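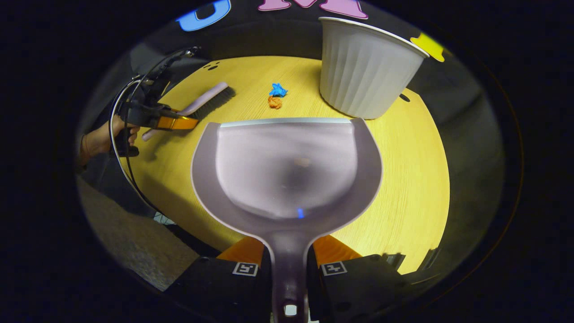
Dustpan in one gripper, brush in the other, two scraps in front of the lip.

July, 2:15 pm. Sweep task, round table, hand-held grippers.

Plan from the Halton meeting was 90 demos by end of day. I have 40 I would show anyone. The rest stay in a separate folder until somebody talks me into them, and I doubt that will happen.

The claim is still that a person with two grippers gives us cleaner data than the remote rig in Brirnberg. Faster, yes. Cleaner I'm not ready to sign. When I sweep with my own wrists I cheat without noticing. I tip the pan a little, I drag the brush at an angle that the arm can't reach from where it's mounted. Ran the wrist paths from this morning through the Lenz reach check and a fair number came back red. Those demos look great on playback and are useless.

Grip on the pan: clamp low on the handle, close to the hanging hole. Higher up feels steadier but then the housing gets in front of the scoop and you lose the scraps on camera right when it matters.

Scraps are one blue, one orange, crumpled. I keep asking for something duller. A policy that learns "go to the bright thing" will look smart on this table and fall over on crumbs. Grundex people say color variation comes in phase 2. They said that about lighting too.
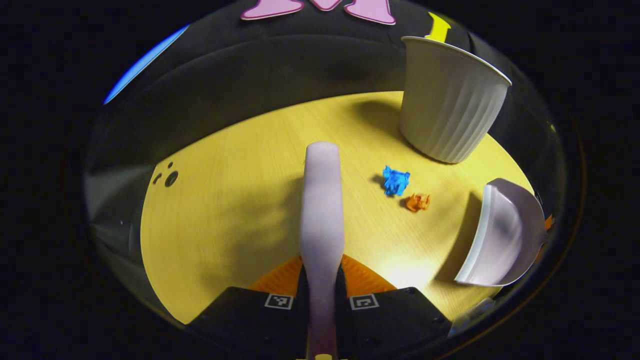 Demo 401, finger in line with the scraps, dustpan on the right, white bin behind.

Pulled 401 to look at occlusion. The finger sits right in the middle of the view and throws a broad shadow on the wood. Tracking should cope, since the tags are both readable here, but I don't trust the scrap detector near that shadow edge. Want a run with the overhead lamp moved before anyone trains on this batch.

Also open:
— does the dump into the bin count as part of the task or not? The task sheet says both things
— pan start pose needs a tape mark, I have been putting it wherever
— somebody redo the reach check with the mount 2 numbers

If the replay on the arm gets even half of the 40, I'll take back what I said at lunch. Replay is booked for 4.

Last updated: July, 5:40 pm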